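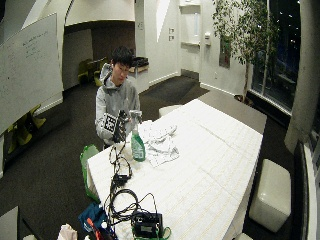

At the long table, green spray bottle on the white paper.

Minutes of the June residents' meeting, Stollier House

Present: Ilse Postma (chair), Arnout Van Acker, Floor Van Loon, Prasetyo Subramaniam, Bram Meijer (minutes), and a good crowd from both stairwells
Apologies: the Van Damme family, who are away until school starts

1. Opening and last minutes
Ilse opened at 7:30 p.m. and thanked everybody for coming out on such a warm evening, and thanked Floor in particular for the lemon cake, which was mostly gone before we had even sat down. The minutes of the last meeting were approved with one correction: it was Arnout, and not Bram, who offered to look at the squeaky gate. (Arnout accepted this gracefully. The gate still squeaks.)

2. The courtyard
This took up the larger part of the evening, as we all expected it would. Prasetyo had been through the replies to the courtyard letter and read us the main points. We received 83 replies, which is a wonderful response and more than the letter about the bikes ever got. Most people would like more shade and somewhere to sit that isn't the steps. A fair number would like the old sandbox to go, and an equally firm group would like it to stay, so there was some friendly back and forth on that subject. Floor pointed out that her own children are long past sandbox age but that the little ones on the first floor use it nearly every afternoon when it's dry.

Agreed: the sandbox stays for this summer, with a proper lid to keep the cats out, and we will talk again in the fall.

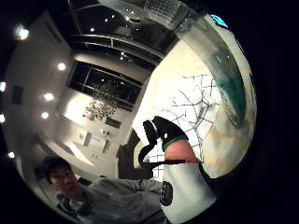 On trees, Ilse had two quotes in front of her. Cultis would plant a single large maple, with watering for the first season included, for $4,000. Nusero would put in smaller trees along the back wall for $2,000, but we would have to do all the watering ourselves. Arnout spoke up warmly for the maple, having grown up under one, and told us a rather nice story about his grandmother and a hammock that I won't try to reproduce. Others worried about the roots and the drain, and about who would be raking in November.

It was put to a show of hands and the smaller trees carried it comfortably. Prasetyo will draw up a watering list and pin it up by the mailboxes. Please put your name down, even if you can only manage one evening!

Action: Ilse to write to both companies, and to thank Cultis for coming out to see us.
Action: Prasetyo to make the watering list.

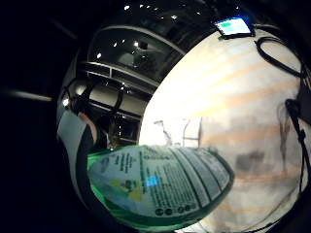 Stollier House Residents' Association: Courtyard and Common Rooms Group

3. Bicycles
There are still more bikes than there are places to put them. Bram will tie a paper tag to every bike in the shed, and anybody who wants to keep theirs simply takes the tag off. Bikes still wearing a tag at the end of the summer will be moved to the cellar, where they can be collected at any time by asking at number 52. It was asked whether cargo bikes might have a corner of their own near the ramp. There was general goodwill toward this, although the people with prams would like to be sure they can still get by, so Floor is going to take a tape measure down there and report back.

4. Noise on the stairs
A neighbor who preferred not to be named in the minutes asked, very kindly, whether the street door could be closed by hand late at night instead of being left to swing. We all promised to try. Arnout thinks the closer on the door can be adjusted and will look at it on the same day as the gate.

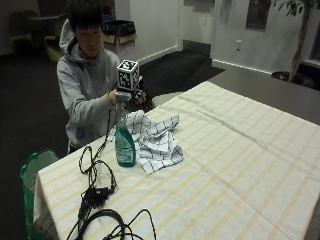
By the spray bottle, at the end of the table.

5. Summer supper
The supper will be on a Sunday again, since Saturdays never suit the people who work at the market. Long tables in the courtyard, bring a dish and your own plates, and chairs if you have them to spare. Floor is collecting the names of dishes so that we don't end up with nothing but potato salad, much as we all enjoyed it last year. If it rains we will move under the archway and squeeze up.

6. Any other business
Ilse reminded us that the key to the meter cupboard is still missing. Please check your coat pockets.
Someone has left a very nice blue casserole dish in the laundry room. It is on the shelf above the dryer.

The meeting closed at 9:15 p.m. The next one will be in September, and Prasetyo has offered to bring the cake.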